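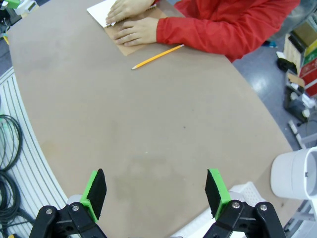 Meet the new bench at Murstead

By Brittany Doucette, July
Filed under: Shop Floor, People & Machines

The arm has been on our packing team for 14 weeks now, and I love walking past that bench! It handles the small stuff – picking, placing, handing over – and the folks who used to do all of that by hand now spend much of the day teaching it, checking it and writing things down. Lots of writing things down.

Paper and a pencil are still how most sessions get planned. We have a perfectly good tablet, and people keep going back to the notepad.

The green fingers with the black pads are my favorite part of the whole setup. Sølve Engebretsen wants the same color on everything in the building.

Before the arm, a full shift at packing meant about 800 reaches across the table per person. My shoulder remembers! Sigrun Fagerlund now splits her day between the bench and customer orders, something she had been asking to try for years.

Next up is the returns line, where Évan Marty's crew will pick which jobs to hand over first. They already have a list, and it is long.

Comments (3)

Sigrun Sundqvist: We started with returns at Laltov and I'd do it that way again. Let the crew write the list, you're right about that.

Van Loon fan: Does everyone get a turn teaching it, or just days?

Brittany Doucette: Both shifts! Nights start their training at 6 p.m. and they're pretty excited.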